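Susine Household Linens Word List

A plain-text list of English words and short phrases used for towels, cloths, bedding and other household fabrics, with part of speech, a short definition and regional notes. The list is meant for spell checkers, shop search boxes and classroom use.

Contents

terms.tsv: the main list, 226 entries
variants.tsv: spelling variants, 133 rows
regions.txt: key to the 13 region codes
CHANGES: edits by version

Each row in terms.tsv has five fields separated by tabs: term, part of speech, definition, region code, source code. Empty fields are left empty. Files are UTF-8 with Unix line endings. 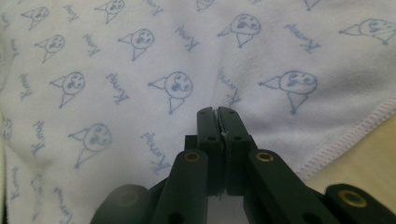
Towel with a repeating print (see "allover" and "toss print" in terms.tsv).

Sources

Entries were gathered from mail-order catalogs, care labels and sewing handouts in the Edbridge and Flollstead libraries. Definitions were written fresh for this list. Brand names and character names are left out, even where shoppers use them as common words.

"Washcloth," "washrag" and "face cloth" are kept as separate entries and point to each other. "Flannel" has 2 entries, one for the fabric and one for the British washcloth. 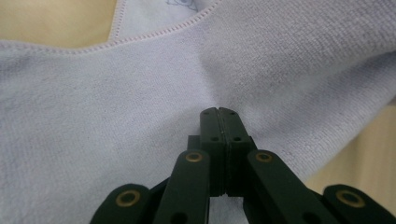 Edbridge, Sep 18, 2018

Version 2 is out. The region field now takes more than one code, joined by a plus sign. If your script expects a single code, split on the plus sign first. "Microfibre" has moved to variants.tsv under "microfiber." The Dursun spelling list was merged in and its duplicates removed.

Known problems

Words for table linens are thin, mostly "runner" and "place mat."
Plurals are listed only when irregular.
Some color terms, such as "periwinkle," carry no region code and should.
Bedding sizes differ by country and are not covered.
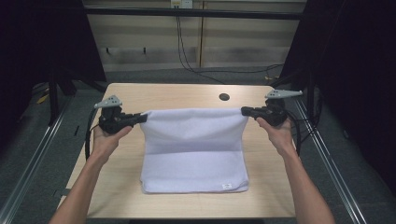

Cloth held by two corners (see "corner," noun, sense 1).

License and contact

Free to copy and change for any use, with credit. Send corrections to Volkan Ertürk, with the term in the subject line and a source if you have one. The next update is planned for February.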